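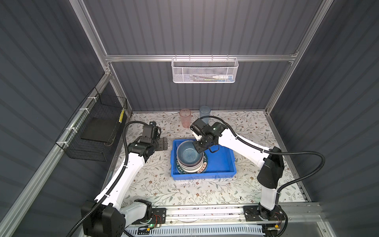 Notes from the Tratunton open day, June 2019, typed up on the train so excuse the mess. Went mainly for the dish-sorting station, second floor, end of the hall. Two arms side by side, one person driving both by remote control, and every run gets saved so the robot can learn the job from it later. Job at the moment: dishes and a blue tray. Bowls stacked on green-rimmed plates in one half, the other half free. Right gripper down at the rim of the top bowl, left one hanging back over the flowered cloth. I'd have gone for the bowl with both hands. Apparently most beginners do, and then the arms get in each others way.

Raffaele Amato runs the sessions. Talks fast, I got maybe half of it. They have 1038 runs saved so far and want 1390 before they train again. Anything with a long pause in it gets thrown out, even if the dish ends up in the right place. Reason: the robot copies the pause too. Hadn't thought of that.

**Trying it**

Visitors got 3 tries each. Mine, in short:

- first one, closed the gripper too early, got nothing
- second, had a plate by the rim, then forgot which hand was which
- third was ok. Slow. Raffaele said "keep that one", maybe being polite

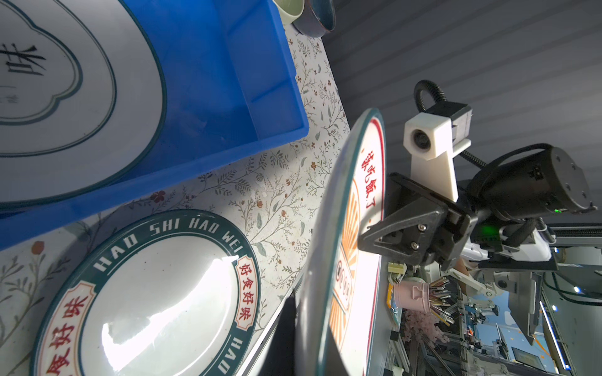

The hard part is wrist angle. Moving the arm from A to B you pick up in a minute, but turning a plate on its edge without it slipping takes real practise. You can't feel the rim at all, you go by eye. Raffaele's advice was to stop looking at the fingers and watch the far side of the plate. Helped a bit.

Asked about teaching by hand, grabbing the arm and pulling it through the motion. They did that until February. Fine for one arm, he says, awkward with two, and your own hands keep blocking the view.

Other stuff: Drindier talk was full, didn't get in. Fuchs stand had decent coffee. Varnuser handout is in my bag, will scan it tomorow.

To ask by email: do they keep the failed grabs anywhere? And how long before a new driver's runs count? He said 300 practice runs but I may have misheard.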